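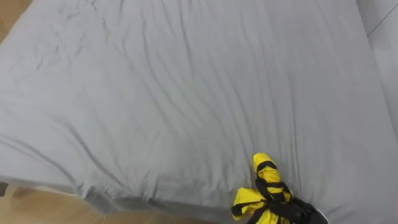
What speed should the arm run at when it works over a bed? 300 mm per second or less with a person in the room, and that figure covers every joint, wrist included.

Section 3 - Soft goods, beds and other yielding surfaces

Read section 2 first if you havent set the stop zones. Most of what follows leans on them.

3.1 Before you start

1. Log in as set-up user on the Mukenar panel. Operator login wont show the force page.
2. Speed cap to 300. Press Save, then read it back off the screen. Panel sometimes drops the last digit.
3. Grip limit to level 3 for cloth. Level 2 for knits and anything with a loose weave.
4. Walk round the bed. Clear the floor where the base will turn - shoes, cables, chargers.
5. Stop button within arm's reach of whoever is watching. Not on the windowsill. Not in a pocket.

CAUTION: A mattress gives. The contact sensor reads late on anything soft, so the arm may push further than you expect before it backs off. Keep hands off the bed while the arm is live.

NOTE: Level 3 is the ceiling for cloth at every Dralline site. If a garment keeps slipping, re-teach the approach. Don't raise the grip.

3.2 Picking up a garment

1. One garment on the bed at a time.
2. Leave it as it falls. No smoothing it out to help.
3. Start the approach from the near side of the bed.
4. Watch the first contact. Fingers should meet the garment before they load the sheet.
5. If the sheet lifts with the garment - stop, open, retract, start again from step 3. 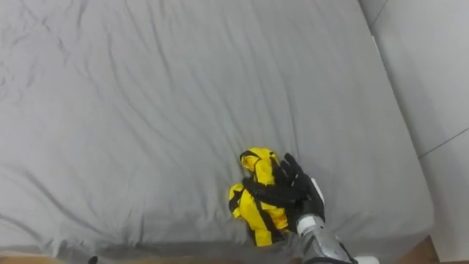 6. Once the grip is confirmed on the panel, wait for the second tone before any lift. The first tone only means the fingers have stopped moving.
7. Lift slow. Cap stays at 300 even when the room is clear, unless the zone gate is shut and logged.

CAUTION: Never pull cloth out of a closed gripper. Use Release on the panel. No panel? Press stop, then the manual release at the wrist (see section 2).

NOTE: Drawcords, straps and long sleeves can wrap round a finger joint. Check after every cycle, and agian before parking.

3.3 Working near the mattress edge

The edge rounds away and the arm can lose its surface reading. Older Wieser controllers are worse for this. Zakia units have edge hold turned on from the factory, leave it on.

1. Edge hold ON. Green mark beside it.
2. Keep the wrist above the mattress line while gripping.
3. If part of the garment goes over the side, stop and reset it by hand with the arm parked. Parked means the panel says PARKED, not just standing still.
4. Nobody kneels or reaches between bed and base. Ever. 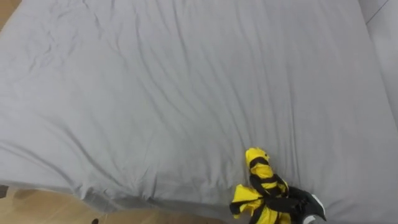
Fig. 3-3. Striped cloth held by the gripper, near edge of bed.

3.4 Logging

1. Write up every stop, planned or not. Time, zone, what was in the grip.
2. Grip faults go in the log as code 11. Don't clear the code until the entry is saved.
3. Two code 11 entries in one shift - arm comes out of use until it's been checked.
4. Changes to speed or grip limits need a signature from Raghavendra Menon, site safety. An email saying OK doesnt count.

NOTE: Limits in this section get reviewed each September. Old printouts go in the bin, check the issue letter on the back page against the panel.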